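Setting up and looking after the Netham cell
Project report, Semester 2

Our team took over the Netham cell, a two-arm bench in a white enclosure, and our job was to get it set up properly and keep it healthy. I loved this project! I'd never done more than read about arms before, and by September I could re-route a cable loop without looking at the notes.

Most of our faults came back to cables. Each arm carries a purple one from the gripper end down to its base plate, and it needs enough slack for a full reach but not so much that it snags. We kept the Lambert checklist (23 items) taped to the door and ran it before every session: plate bolts, plugs, ties, loops, then a slow reach with each arm.

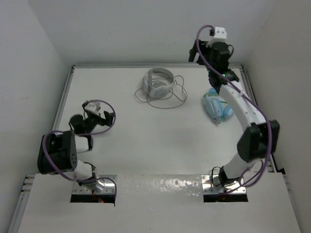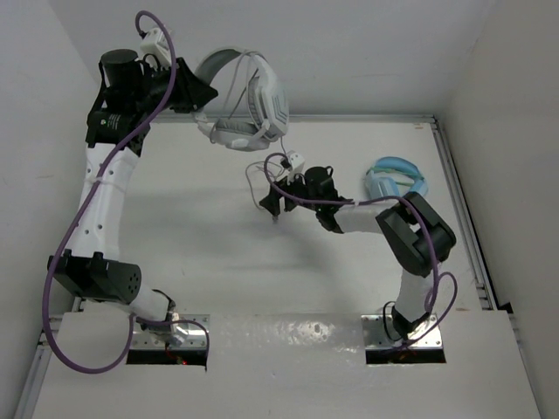
Both arms over the bench, with the grey and the light blue headphones.

After that came the log. We set a service point every 4000 cycles and got through 3 of them, which felt like a huge milestone. At the second one the left wrist plug had crept out a little, so we reseated it, added a tie and re-ran the homing routine. It then did 566 cycles without a single stop, and there was some cheering in the lab.

Next semester's group should order spare ties early and read the Tristitz wiring notes before touching the base plates. The labels in section two are back to front.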